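Pre-power checklist for the garage arm, with my notes

Filled in 25 Oct 2019. Arm is the Ernum kit build, second rebuild. Checked by me, second pair of eyes Emiliano Sepúlveda.

I run through this every time the arm has been apart, and it was very much apart this week (new wrist bearing, long story). Copy it if you like, but change the numbers to suit your own machine!

1. Mains lead and plug – OK
No nicks, strain relief is tight. I swapped the old lead in January after I found a soft spot near the plug, and this one still looks new.

2. Power supply output – OK
Should read 24 volts at the terminals with nothing connected. It does.

3. Emergency stop – OK, second try
Button cuts motor power and stays latched. First time I pressed it nothing happened and my heart sank – I'd left the jumper in from bench testing. Jumper is out now and taped to the lid of the parts box so I can't forget where it went. Emiliano pressed it three more times for luck.

4. Base bolts – NEEDS WORK
Two of the four took another quarter turn. I want thread locker on these before the next long run. Marked with a paint pen so I can see if they creep.

5. Cable run along the forearm – OK
Nothing pulls tight at full stretch. There's a bit of rubbing on the elbow cover, so I added some spiral wrap.

6. Shoulder and elbow limits – OK
Set in software and checked by hand with the power off. Hywel Mathias talked me into adding hard stops as well and I'm so glad he did, because the software limits vanished the first time I reflashed the board.

7. Speed cap – OK
Capped at 20 percent for anything with a person in the room. Full speed only from the other side of the door.

8. Keep-out distance – OK
Reach is 609 mm with the gripper on. I put the tape line at 1000 mm from the base, which eats half the garage, but fine.

9. Gripper fingers – OK
Both screws snug, both fingers move freely by hand. Opens wide and closes without grinding.

10. Simulator run before the real one – OK
I always run the new program in the sim first, with the gripper open over bare wood and nothing to pick up. I look at the finger tips from the wrist view and check that they line up left and right before I trust any of the offsets.
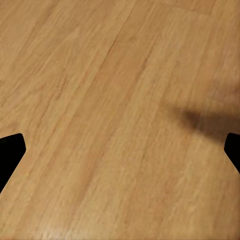

If the offsets were wrong after a rebuild I'd much sooner find out on the laptop. Last time I skipped this step I drove the fingers straight into the bench and bent a mounting plate, and Ortuño wanted three weeks to send another one.

11. First powered move – OK
One joint at a time, hand on the stop. Wrist was a little noisy for the first few turns and then settled down.

12. Log file saved – OK
Saved as run 205, in the same folder as the rest.

Still to do: thread locker on the base bolts, a proper cover for the power terminals, and a longer lead on the stop button so it reaches the stool.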